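# 手感

Elteo的人来的时候带了两样东西，一台机械臂，一份同意书。同意书比说明书厚。我翻到最后一页才看见“示教员”三个字，前面全是“数据提供方”。我问这俩是不是一个人，来送文件的年轻人说是，都是您。

我在Gukent装减速器，装到手指头比眼睛先知道东西歪没歪。厂里挑我去，理由写得很漂亮，说我“动作稳定，返工率低”。我看主要是我那阵子腰不好，站不了长线，坐着的活儿正合适。班长讲得更直：你去让它学，学会了大家都轻松。他说“轻松”的时候没看我。

地方不在本厂，在Cudov，坐厂车要穿过整片苇塘。那儿有Gukent从前的一间仓库，隔出半边给Elteo用，墙上还留着旧货架的螺栓孔。他们管这个项目叫Rimkutė，我一直没弄清是什么意思。问过一次，那个调机器的女工程师说是上一个项目经理起的，经理走了，名字留着，文件夹都建好了，改起来麻烦。

我当时心想，一个连名字来历都说不上的东西，要来学我的手。

## 7号工位

我分到7号工位。前面几个号都空着，桌子倒是摆齐了，每张桌上一盏灯。我问为什么不从头坐起，女工程师说7号的网线是好的。

桌上有两套胳膊。小的一套归我，捏在手里，像一把装了关节的夹子；大的一套在对面，装着两根黑手指，我这边怎么动，它那边怎么动。慢一点点，不多，可我感觉得到。我在现场用惯了自己的手，东西一碰就知道，这中间隔了一层，好比戴着棉手套穿针。我把这话说了，她记在本子上，写的是“延迟，主观”。

“主观是什么意思？”

“就是您觉得有。”

“那到底有没有？”

她看了一眼屏幕，说有。

我第一天什么也没装进去。大胳膊的手指把行星架夹起来，提到齿圈上方，往下放，卡住，再往下就“当”一声，报警灯亮，整条胳膊软下去。行星架掉在桌面上打转。我伸手要去捡，她喊别动，说人手进了画面，这一条就废了。我说反正也废了。她说废的也要存。

我那时候觉得这是句客气话。

活儿本身说出来没什么。行星架是个圆盘，中间一个大孔，上头三个小齿轮。要把它放进齿圈里去，三个小齿轮得同时跟外圈的齿咬上。谁都知道齿对着齿放不下去，得转一点。转多少，没有数。你压着它，很轻地压，一边压一边拧，拧过去一丝，手里会突然一空，就下去了。就是那一空。我师傅教我的时候没讲过原理，只把我的手按在零件上，按着，让我自己去碰那一空。我碰了一个下午才碰着，他说行了，走开喝茶去了。

现在轮到我按着一台机器的手，可它的手没有皮。

## 示范

从第二天起，他们让我正式录。

规矩贴在灯架上：手从同一个地方出发，回到同一个地方；零件放在胶带框里；中途不说话；失败了按红键，成功了按绿键。每一条叫一个“回合”。我说这听着像打拳。没有人笑，那天屋里只有她，她戴着耳机。

我慢慢摸出门道。延迟既然在那儿，就得提前一点收手；手指夹得太紧，圆盘会往上翘；夹得松，拧的时候它自己在指头中间打滑，齿轮转了，盘没转。最麻烦的是那一空。小胳膊上有马达，会把大胳膊受的力传回来，可传回来的力是粗的，像隔着墙听人说话，只听得出嗓门大小。我只好改用眼睛，看圆盘的边往下沉一下，就当是到了。

这么一改，我的动作就跟在厂里不一样了。厂里我是压着拧，一气呵成；在这里我先拧，停一下，看，再压，再看。我跟她说，这不是我平时的做法，我平时要是这么干，班长得骂我磨蹭。

她说没关系，它学的是您在这里的做法。

“那它学去了，装出来的是谁的手艺？”

她想了想，说：“它学的是从画面到动作。”

我不满意这个回答，也挑不出毛病。后来我发现她大多数回答都这样。

还有件小事。我每次装之前，有个毛病，要拿零件在台面上磕一下。以前是为了把毛刺上挂的铁屑磕掉，后来零件都清洗过才上线，铁屑早没了，毛病改不掉。在Cudov我隔着一条机械臂，照样磕。大胳膊夹着行星架，在桌上“嗒”地碰一下，再提起来。她听见了，摘了一边耳机。

“这个是必要步骤吗？”

我本来要说不是。话到嘴边，不知怎么的，我说：“看情况。”

她又记在本子上。我没看见写的什么。

## 挑拣

录满了31条，停下来，他们要“清洗数据”。

我听这个词就想起厂里的清洗机，篮子下去，碱水一冲，上来都亮堂堂的。其实就是她坐在那里，一条一条看，好的留下，不好的挪走。她让我也看，说示教员有权核对。同意书里有这一条，我没想到还真用得上。

看自己干活是件难受的事。我一直以为我手稳，画面里那条胳膊却总在犹豫，到了齿圈上头，左一点，右一点，像个进错了门的人。她把这种地方标成黄色，说是“冗余”，训练的时候可以裁掉，学出来的动作干净。

我说你裁了，它就不会了。

“不会什么？”

“不会找。”

她让我说仔细些。我说不仔细。我说左一点右一点，那是在找齿。你只留它进去那一下，它就以为只要到了这个位置往下放就行，运气好进去，运气不好硬怼。你们那天不是看见它报警了吗，那就是硬怼。

她说那天是我在操作。

我说对，那天我也不会找。

这回她没记本子。她把黄色的地方又放了几遍，放得很慢，手指一格一格按键盘。后来她说，可以留一部分，做两个版本比一比。我问留哪一部分。她说看情况。

我觉得她这句是跟我学的，也可能是我多心。

中午我坐在门口吃饭，看厂车司机在苇塘边上抽烟。他也是Gukent的老人，问我教得怎么样。我说不知道，学生不吭声。他说，那不是挺好，我带过的徒弟没一个不顶嘴的。我说徒弟顶嘴，你就知道他哪儿没懂；这东西不顶嘴，你只知道它做错了，不知道它怎么想错的。

司机说它又不想。

我说那它学的是什么呢。他把烟踩了，说上车还是下午的点，别误了。

## 手腕上那只眼

下午她给我看另一路画面。先前我看的都是架子上拍的，从上往下，看得见桌子、胶带、整条胳膊。这一路是手腕上那个小相机拍的，跟着手指走，手指去哪儿它去哪儿。她说，模型主要靠这个。

我说给我看看。她拖着进度条，停下来。

我凑到屏幕前，半天没认出这是我装的东西。圆盘糊成一团，上半边亮得发白，什么纹路都没有了；三个小齿轮散在大孔周围，齿尖拖出一道一道的毛边，像谁拿湿抹布在上面抹过。两根手指从下面两个角伸上来，指头尖挨在盘的两边，倒比盘清楚。底下那个齿轮发暗，上头有一道斜的亮光，断断续续的。要我照着这张东西去对齿，我是不干的。

“它就看这个？”

“看这个，还有别的相机，还有关节的角度。”

“齿都看不清。”

“它不一定需要看清齿。”

“我需要。”

“您也不看齿，”她说，“您上次讲，您是靠手里那一空。”

我没接话。她说得对，可我不愿意在这件事上让她说得对。我在厂里确实不怎么看，眼睛搁在别处，有时候还跟对面的人讲话。可我不看，是因为手替我看了。它的手看见什么呢？马达吃了多大劲，那算看见吗？我叫她把那一格留着别动，我戴上老花镜，又看了一遍。
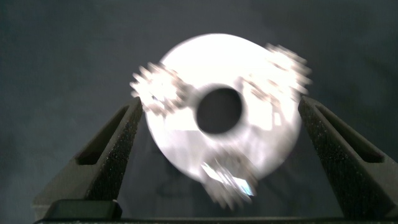 ## 试车

试的那天，Elteo来了几个我没见过的人，Gukent也来了，班长站在最后面，穿着干净工作服。九月里，仓库的门开着，风一阵一阵地进来，灯架上贴的规矩掀起一个角。

她让我坐在7号工位旁边，手别放在小胳膊上。我把两只手夹在膝盖中间。

先跑的是裁干净的那一版。胳膊过来，夹住，提起，走到齿圈上头，利利索索，比我好看得多。来的人里有一个点头。然后它往下放，放到一半停住，压，再压，报警灯亮了，胳膊软下去，行星架歪在齿圈口上。她把它扶正，重来。这回进去了，“咔”一声，那个人又点头。再来一回，又歪了。

有人问成功率。她说还在统计。

我心里是有点高兴的，说出来不体面。一边高兴，一边又怕班长看出来，就低头看自己的鞋。

接着跑没裁的那一版。胳膊夹住行星架，提起来，没有往齿圈那边去。它停了一下，往下一沉，拿圆盘在桌面上碰了一下。

嗒。

屋里有人问这是在干什么。

她看我。所有人跟着她看我。班长也看我，他当然知道，他在我旁边的工位站过好几年，那一声他听得耳朵都起茧子。

我可以说是毛病，没有用，裁掉就行。我也可以说是去铁屑，这话二十年前是真的。我想起来那天说的“看情况”，想起她记在本子上的那一行字。它把这一下学得很像，轻重都像，连磕完以后停的那半口气都像，偏偏这一下什么用处都没有。

我说：“习惯。”

“有作用吗？”

“以前有。”

问话的人在平板上写了点什么。胳膊这时候已经到了齿圈上头，没人看它了，只有我在看。它往左一点，往右一点，慢吞吞的，进错了门似的。停住，又往右。圆盘的边沉了一下。

进去了。

它松开手指，退回原来的地方。我的右手在膝盖中间握了一下，什么也没握着。

后面又跑了好些回。有的进去，有的没进去，每一回之前都磕那一下。磕到后来，连司机都从门口探进头来，问里头谁在敲桌子。

## 回去

结果怎么样，我说不准。那天来的人分成两拨讲话，一拨说第二版好，慢是慢些，能救回来；一拨说第二版没法上线，节拍太长，还有个莫名其妙的动作，客户看见了要问的。她站在中间，说可以多采一些，再换一位示教员试试。有人说对，换个年轻的，习惯少。

我听见了，没人压低声音。

我倒想知道，换个年轻的，习惯是少了，那左一点右一点他有没有。没有的话，机器跟他学什么。有的话，那也是他跟哪个老头子学来的，说不定连磕那一下也一起学了去。Gukent车间里现在就有两个小伙子磕零件，我没教过他们，他们就是坐在我对面坐久了。

收拾东西的时候，女工程师把那份同意书的副本给我，说按规定数据保留期内我可以随时要求删除。我问，删了以后，它还会吗？

她说已经训练好的那个，还会。

“那删的是什么？”

“录像，还有轨迹。”

我说那就别删了，删了倒成了没影的事。她点点头，又说，那一下她其实可以从数据里去掉的，找得到，每一条都在差不多的地方。

“那你怎么没去？”

“您说看情况，”她说，“我不知道看什么情况。”

我差点就告诉她了。我看着她手里的本子，边都卷了，里头记了我那么多话，有些是真话，有些是我为了跟她抬杠说的，她都用一样的字写着。我要是现在改口，她大概也就是翻到那一页，在后面再添一行。

厂车在外面按喇叭。我说，零件要是有铁屑，就磕。她问怎么知道有没有铁屑。我说用手摸。

她往对面那两根黑手指看了一眼，把这句也记下了。

第二天我回Gukent上班，腰还是不好，班长给我找了把高凳子。他没提Cudov，我也没提。零件筐推过来，我拿起一个行星架，三个小齿轮在指头底下滑溜溜地转。我往台面上伸过去，停在那儿，对面的小伙子抬头看我。

我磕了一下，装了进去，伸手去拿下一个。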